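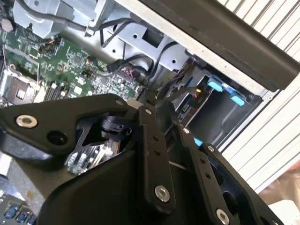 I've put off sorting out the old desktop for so long that I'd stopped seeing it as a computer. It was a shelf, really (it held up a spider plant and a pile of post). But the bank holiday is coming and the spare room has to be a spare room again by June, so on Tuesday night I moved the plant, dragged the tower out from under the desk and opened it up. I'd forgotten how much stuff is packed into these! Circuit boards, cables going everywhere, drive bays, and all those grey metal brackets that seem to exist purely to skin your knuckles. The white slots on the green board I did recognise, and I was far too pleased with myself about it.

The plan is to get the hard drive out, put a bit more memory in, and pass the whole thing on to the repair café at Brirnness, who take anything that still starts up. Mine does still start up, it just takes long enough to make a cup of tea and drink it.

First job was finding the right screwdriver. I own a Fimau set that came in a lovely roll-up case, and of course the one I needed was the one missing from its loop. It was in the kitchen drawer with the takeaway menus. Then I spent ages with a soft paintbrush getting the fluff out of the corners – do this by an open window, please, I was sneezing until bedtime.

The memory was cheap enough. I got 4 GB second-hand from Muñoz, the little shop behind the station, and they let me bring the old stick in to check it against. I'd been all set to order a new one from Brakano for three times the price plus postage, so hooray for little shops.

The drive is the bit I'm dragging my feet over. I had a quick look through it before I unplugged everything and there are 213 photos in a folder called "misc new new", most of them of a garden I no longer have. There's also a half-finished novel (up to 400 pages if you're generous about the spacing) and a recipe for plum chutney I thought I'd lost for good. So those are all being copied over before anything gets wiped, and the chutney is getting made this autumn.

I've got the screws in an egg box, one hollow for each lot, with little paper labels. Very smug about the egg box. The side panel is leaning on the wardrobe and the spider plant is sulking on the windowsill, where it gets far too much sun, so I need to find it a new home as well.

Next time, the drive, and whatever is in the two carrier bags of leads I found behind the desk.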